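Section 6: Preparing and Running the Grasping Exercise in Simulation

This section applies to all members of the Lelilura robotics club who are working on the simulated stage of the Trollness challenge. It should be read after the workstation has been set up as described in Section 5. Questions on the software should be addressed to Ayman Badawi, and questions on the challenge rules to Eduardo Macaraeg.

6.1 Before starting

1. Log in with the team account. Personal accounts do not have write access to the results folder.
2. Open the Guthrie project and select the scene named "plank floor".
3. Check that the object list has loaded. The full list contains 107 entries.
4. Set the random seed to 258 for practice runs. Scored runs use the seed issued on the day.

Note: Scene files must not be renamed. The scoring script looks for them by their original names.

6.2 Placing the object and closing the gripper

1. Select an object from the list and press Place.
2. Move the gripper to the start position and confirm that both fingers are fully open.
3. Lower the gripper in small steps until the fingers stand on either side of the part to be held. On objects with a wide top and a narrower stem, grip the stem.
4. Close the fingers at the default speed. Do not raise the force limit above 67 per cent.
5. Lift the object and hold the position until the timer stops.

Caution: If the fingers pass into the object, stop the run and reload the scene. Results saved after such a fault will be rejected - this includes runs that were otherwise complete.

6.3 Checking the view

1. Switch to the gripper camera while the object is still held.
2. Confirm that the object and both fingers can be seen.

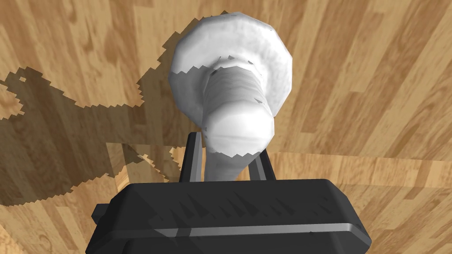 3. Save the view to the results folder, using the team number and the run number as the file name.
4. Return to the main view before releasing the object.

Note: Jagged shadow edges are caused by the low shadow setting and do not affect the score. Teams may raise the setting for their presentation, but scored runs must use the default.

6.4 Submitting results

Each team shall submit its results folder through the Lirutska page by Thursday at the latest. The log file must be included with the saved views. Folders received without a log file will be returned to the team captain, who may submit again once only.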